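## Before you start raking

Find yourself a dry morning and a pair of shoes you don't mind getting dusty, because the first pass over a gravel path is mostly walking and looking. Lorraine Hebden, who kept the Hondthorpe paths for years, always did hers with a cup of tea in hand, and we still think that's a fine way to go about it.

1. Walk the whole length once, and then walk it back again. Coming home you'll notice things you strolled right past on the way out.
2. Pick up sticks and any large stones, and toss them well clear of both verges. Even a short stick will catch in the Luketti drag rake and leave a groove behind you.
3. Look along the tracks for darker, packed patches. Loosen these with the tines to a depth of 2 inches or so before you bring in any new stone.

On a long straight stretch like this one, with stones scattered over the surface and faint tracks running along it, start at the near end and work away from yourself.
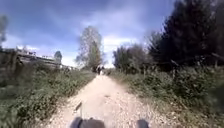

4. Trim the green growth on both sides, keeping the cutter 3 inches off the ground. Leave the taller plants farther back alone if you can (the bees are fond of them, and so are we).

**Note:** Let walkers go by before you start the cutter again.

**Caution:** Never pull the rake backward down a slope. Wear eye protection whenever you trim beside loose gravel.

5. Rake in sections of 20 feet, overlapping each one a little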